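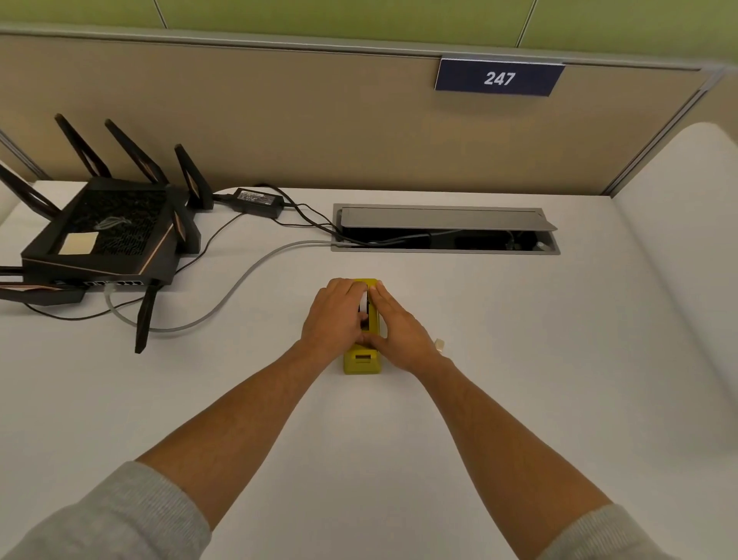 Tape roll keeps hopping out of my desk dispenser

Posted by Dasanus, 51 views

Yellow desktop dispenser, white roll. Every time I pull a strip, the roll jumps out and goes for a walk behind the router. Am I loading it wrong, or is it haunted?

Fivamell
Check which way the tape comes off. It should feed from the top, sticky side down. Then press the hub into its slots with both hands until it sits level.

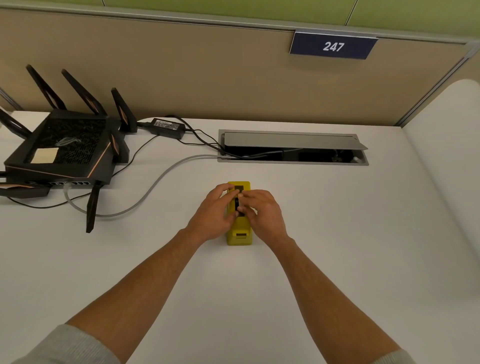 If it still rocks after that, the hub is the wrong width for your dispenser and no amount of pushing will make them friends.

Shevchuk
just buy a new one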